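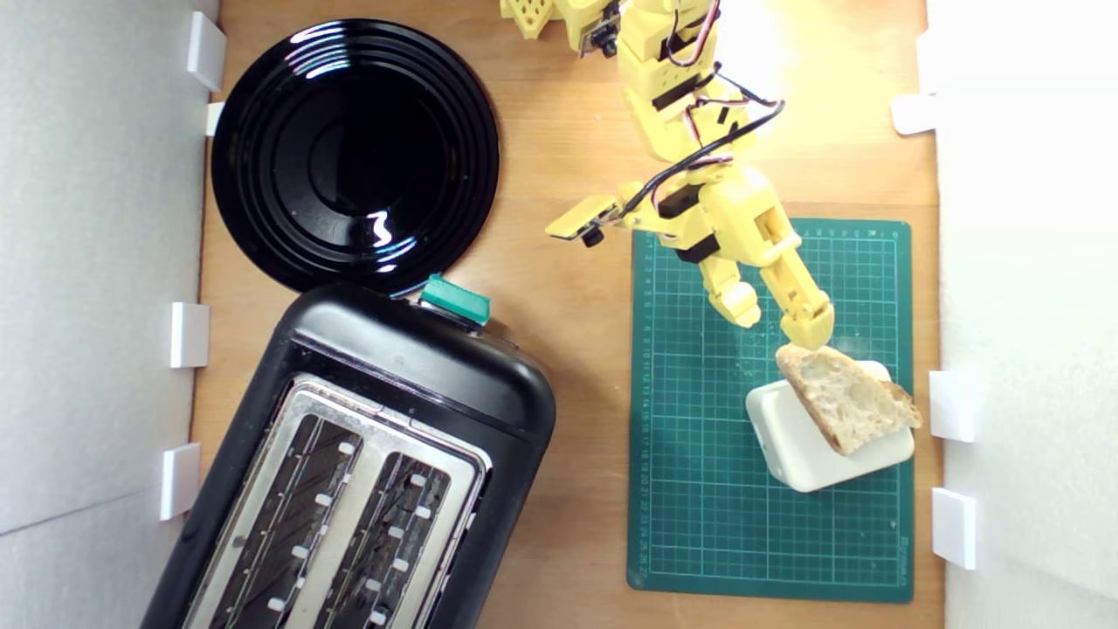 Toast station, left to right: plate, toaster, cutting mat with bread.

April 1, 2025

Bench layout for the crumb and browning trials, second arrangement. Plate at upper left, toaster set diagonally in front of it, cutting mat on the right. The teal lever end points toward the plate.

Bread is the crusty loaf from Willby, cut by hand. Open crumb, large holes, so slice mass varies more than I would like. Ifeoma weighs each slice before it goes in and writes the number in the table on the back page. Slices over 100 g go back in the bag.

The mat is the green gridded one. Crumbs show up well against it and the ruler edges give slice length without a separate rule. Brush it off between slices – crumbs near the center get picked up on the underside of the next one.

The black plate is a nuisance for judging color. It is glossy and throws the overhead lights back along the rim. Dagný has a matte one at Stendstead and will bring it over. Until then, compare browning on the mat only.

Toaster settings: dial at 2, same slot every time, 9 minutes between runs with the lever up. Nektarios measured the other slot last September and had it browning a little faster on the inner face. Not rechecked on this unit.

To do:
– empty the crumb tray before the first run
– ask Yaqin whether the Zimholm loaf comes sliced
– mark the toaster position on the tabletop with tape
– allow about 2 hours for the full set, including weighing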